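The patient work behind a kitchen robot

When Tanveer Lashari arrives at the workshop in Brunmont, he does not switch on the robot first. He takes a soft cloth and cleans the table. It is a small habit, but he says that half of his problems in the first year came from dirt on the surface, and the other half from cables.

The cell is known to everybody in the building as Urik. It consists of one white arm, one camera mounted on the arm and a white table where the objects are laid out. Its task is to learn how to handle the things of a kitchen, and for this it must repeat the same movements many hundreds of times. Lashari does not write the programs. He is the person who keeps the cell in such a condition that the programs can be trusted.

After the cloth comes the check of the camera. The small black dots on the table have known positions, and the arm goes over them slowly while the computer compares what it sees with what it should see. If the error is more than 2 millimetres, he loosens the camera mount, sets it again and starts from the beginning. "People think I am too strict," he says. "But a small mistake at the camera is a big mistake at the fingers."

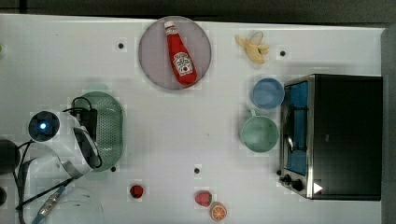

The cables are a longer story. In a factory they would run inside a closed channel, but on Urik they are changed so often that Lashari prefers to have them outside, where he can reach them. Each one needs enough free length for the arm to turn fully, and not so much that it catches on a bowl. He moves every joint by hand to its limit and watches the loops. After 400 hours of work he replaces the camera cable, even when it looks perfect – a broken wire inside does not show itself until the picture starts to disappear.

He learned this at Sustalwood, a furniture maker where he looked after 35 machines and had very little time for each. There, a repair was good if the line was running again before lunch. With one arm he can afford to be slower. He keeps a paper notebook beside the computer and writes down every screw that he has tightened.

In April the wrist joint began to make a dry noise. The replacement bearing came from Chareonsuk, a supplier he had not used before, and the work took him until 9 in the evening. The next morning he ran the arm for 50 cycles with nothing in the gripper, and listened. Then he fetched the cloth and cleaned the table again.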